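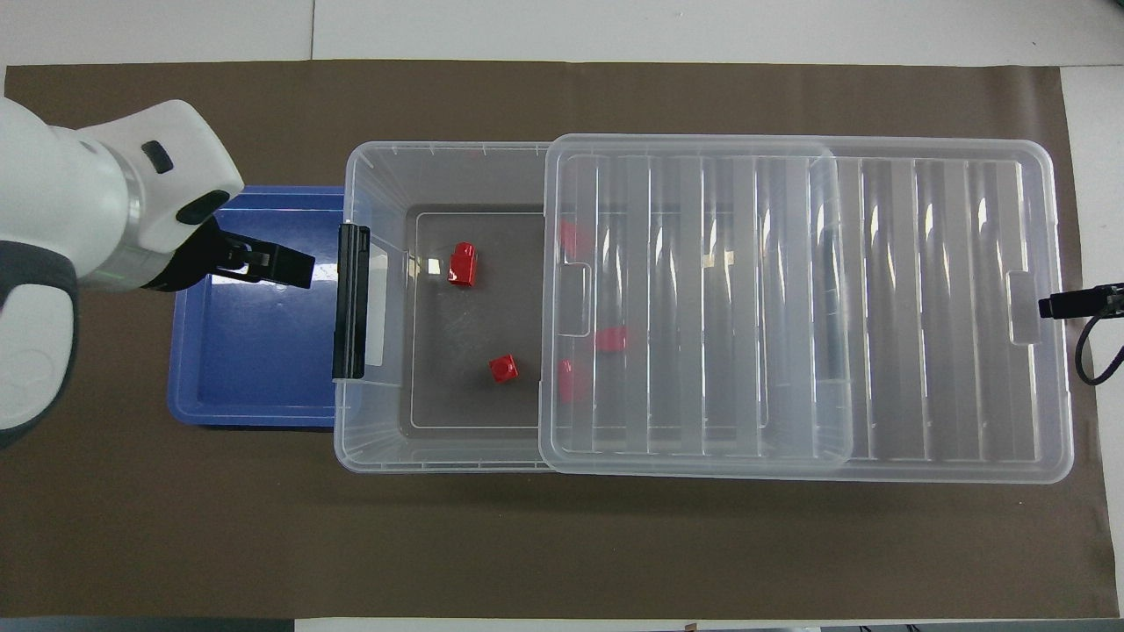 Box cell, lid slid over to the right, gripper open air over the blue tray.

07/08/2021

Back on the box cell most of the day. Goal was to get it picking the red blocks out of the clear box and into the blue tray again without me standing there with a hand on the stop button. Mostly got there, with one loose end that I'll get to.

First thing, the wrist. Gisela Frerichs left me a note from Holtlow saying the last joint sounded "gritty" when she ran the warm-up. I ran it at low speed with my ear practically on the casing and heard nothing, ran it again at full speed and yes, there it was, a faint tick once per turn. I took the gripper off and found one of the flange screws had backed out a bit. Not grit at all, just a screw! Cleaned the threads, put a drop of thread lock on, torqued all of them in a cross pattern and marked the heads with paint pen so the next person can see at a glance if they've moved. Tick is gone at every speed I tried.

Of course pulling the gripper means the tool offset is suspect, so I redid it. Touched the tip to the pin from the usual poses and the first result came out way worse than I like. Second try I did it slower and left more wrist rotation between poses (I always get lazy about this and bring the arm in from nearly the same direction, which tells the solver next to nothing). Much better. Saved as the new default in Stetuvham and kept the old one with "pre-screw" in the name. Please don't delete it until I've had a week of clean runs.

Fingers next. The flat pads were getting shiny, so I scuffed them lightly with fine paper and wiped them down with alcohol. Grip force is back to 40 percent. Somebody had it at 71, and I think that was to make up for the slick pads, but at that setting it pinches a block so hard that it jumps when the fingers open. Leave it at 40.

Layout, for whoever resets this after me:

Brown mat square to the table seam. Blue tray hard up against the latch end of the box, rim touching the wall. If there's a gap the arm will still place fine but the box creeps left when the gripper brushes the rim, and after a while all your picks are off. Lid goes to the right, about halfway along, ribs up. Do not take it all the way off. The routine expects the lid edge to be there and uses the notch handle to find it.

Blocks can be anywhere on the floor of the box, including under the lid. Script takes whatever is in the open part, then pushes the lid further along and looks again.

Which brings me to the loose end. The ribs on that lid are a pain. The vision does okay on blocks in the open, but anything under the plastic gets smeared, and the bright streaks off the ribs move around as the arm moves. Before lunch it kept "finding" a block under the lid and then planning a pick straight through the plastic. The stop caught it each time, no harm done, but I don't want that stop to be what we rely on. So I added a rule — anything detected on the right side of the lid edge is marked as "later" and can't be a pick target, full stop. It's a blunt fix, but it's three lines and I understand all of them.

I also dropped the camera exposure to 800 and turned off the overhead light nearest the table. Streaks are weaker. I wouldn't call them gone.

After all that I ran 3 full cycles, resetting by hand in between. First one clean. Second one it dropped the upright block while coming over the box wall, because I'd forgotten to raise the clearance height after changing the tool offset (my fault, fixed, it's in the config now and not typed into the script). Third one clean, lid push included.

Still to do:

Get a proper strain relief on the black cable at the right side of the mat. I don't like the connector just lying there where the lid travels, and sooner or later the lid is going to shove it.
Ask Reuter about a smooth lid the same size. If they have one I'd like to try it before we spend any more time on the vision.
Check the paint marks on the flange screws after the next long run.
Send Gisela the new offset so the Plumville copy of the config matches ours — last time they drifted apart and we lost most of December to it.

Gripper parked open over the tray, brakes on, script saved. Haven't touched the warm-up routine.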